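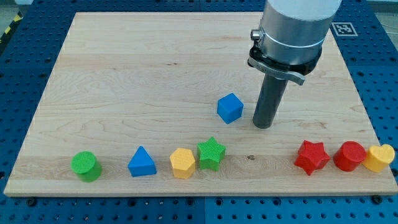
形の積み木、最初に出すならどの形がいいですか?
円柱と立方体から。手に取りやすいし、立てても置いても形の名前が変わらないので説明がいらない。星は後。三角柱は置き方で見え方がずいぶん変わるので、ひととおり遊んでから足すくらいでちょうどいいです。

形と板のギャラリー

とりいそぎ更新。プラスチックの形ブロックと、それを並べるメープルの板のページです。説明は短め。詳しいことは下のメモに順不同で。前に書いたのと重複してるところもあるかも、あとで直します。

並べた日
白っぽいメープルに、色のはっきりしたブロック。手前に一列、青い立方体だけ列から離して真ん中のあたり。やっぱりこの板だと色がよく出る。

緑の円柱
列の左端。上の面に細かい網目。指でさわるとざらっとする、ここが好きという子が多い。

青い三角柱
とがったほうを上に。屋根と呼ばれがち。

赤い星
右のほう。いつも最初に取り合いになるのでこの位置が定番になりつつある。

板の節
小さい黒っぽいのがひとつ、手前寄り。傷ではないです、問い合わせがあったので念のため。

下の台
青い穴あき。丸い穴が等間隔。板の木目が横に流れているから、下の規則正しい点々と並ぶと妙に落ち着く。個人の感想。

メモ(ブロックのこと)

ブロックはKuniaの形セット。中古でまとめて分けてもらった分なので箱なし、説明書なし。欠けた角があるものは外してあります。色のそろいはばらばらで、同じ緑でも微妙に違うのが混ざってる。気にする人は気にするけど、子どもはまず気にしない。気にするのは大人。

洗うのはぬるま湯と台所の中性洗剤。食洗機は使ってません。網目の面は布だと汚れが残りやすいので、古い歯ブラシ。乾かすときは網目を上にして、ふきんの上に広げておく。重ねると水がたまる、特に星のくぼみ。

しまい方はまだ決まらず。色で分けるか、形で分けるか。Bianka Bárányさんは形で分ける派で、わたしは色派。形で分けると片付けのときに「丸いのはこっち」と言えるので早い。色で分けるとふたを開けたときにきれい。きれいなだけともいう。いまは浅い引き出し4つに形で分けています。負けました。

立てて並べるとき、三角柱は四角い面を下に。三角の面を下にすると塔みたいになって、それはそれでいいけど倒れやすい。星は寝かせても立ててもいいけど、立てると足の先が当たって板に細い跡がつくことがあるので、ぐいぐい押さないでもらえると助かります。

メモ(板のこと)

板はWijesinghe木工で切ってもらったもの。塗装なしのを注文、あとは自分で油を薄く。200番の紙やすりで一度だけなでてから塗りました。木目に沿って。横着して丸く動かしたところは光に当てるとまだわかる。どこかは書かないでおきます。

値段を聞かれるので。端材からとってもらって4,000円、送料は別。大きさや厚みで変わるので直接聞いてください。うちは紹介しているだけで、取り次ぎはしてないです。

色について。届いたときはもっと白かった。六月ごろから窓ぎわに置きっぱなしにしていたら少し黄色っぽくなって、いまくらいの色が一番ブロックに合う気がする。これ以上焼けないように、使わない日は布をかけることにした。たいてい忘れる。

反り。少し。梅雨のあいだに片側が浮いて、裏返してひと晩おいたらだいたい戻りました。厚い板ならそんなに心配いらないと言われたけど、やっぱり動くものは動く。丸いブロックが転がるかどうかで毎朝たしかめてます。円柱を寝かせて手をはなす、転がらなければよし。

水ぶきは固くしぼってから。水滴がついたらすぐふく。クレヨンは消しゴムである程度までいけます、油性ペンは無理でした(左奥の裏側に名残あり)。

遊びかたのメモ

・並べて、ひとつだけ離す。どれが仲間はずれかを聞くと、みんな違う理由を言う。色、形、場所。どれも合ってることにしてます。
・目をつぶって渡す。網目の面をさわると円柱はすぐばれる。
・影あそび。夕方四時すぎ、光が低いとき。三角柱は向きで影がころころ変わるので長もちする。
・同じ列を、記憶だけでもう一回つくる。大人のほうが弱い。Tsz-kin Koさんは三回とも星の場所を間違えた。
・離したひとつを列にもどす。どこに入れるかで性格が出る、という説あり。

メモ(写真のとり方、よく聞かれるので)

照明は天井のだけ。フラッシュは木目が飛ぶので切る。背景をごちゃごちゃさせたくない人は板をもっと大きくするか、思いきって寄るか。青い台に青いブロックを直接おくと輪郭が見ずらいので、板を一枚はさむだけでだいぶちがいます。逆に黄色や赤は台に直置きでもはっきり。

ほこりは写るまえに取る。ブロックの上面、あんがい目立つ。

貸し出し

Bansteadの読書室とSkerskaの二か所で、月に一度ずつ。板とブロックはいっしょに貸します、別々は今のところなし。返すときは形ごとに分けてもらえるとうれしい(引き出しの件、上を見てください)。前回は31個で出て31個で戻りました、ありがとうございます。

申し込みは窓口のノートに名前と使う時間を。午前の枠が先に埋まるので、どちらでもいい人はできれば午後に。

つづき

黄色のブロックと、小さいほうの板は次の更新で。小さい板はまだ油を塗ってないので、においが抜けてからになります。星の名前を子どもたちに募集中、いまのところ「ヒトデ」が強い。三角柱は「チーズ」と「やね」で割れてます。円柱は「まるたい」。なんで?と聞いたけど教えてもらえなかった。

リンク切れのところがあれば知らせてくださ。いったんここまで。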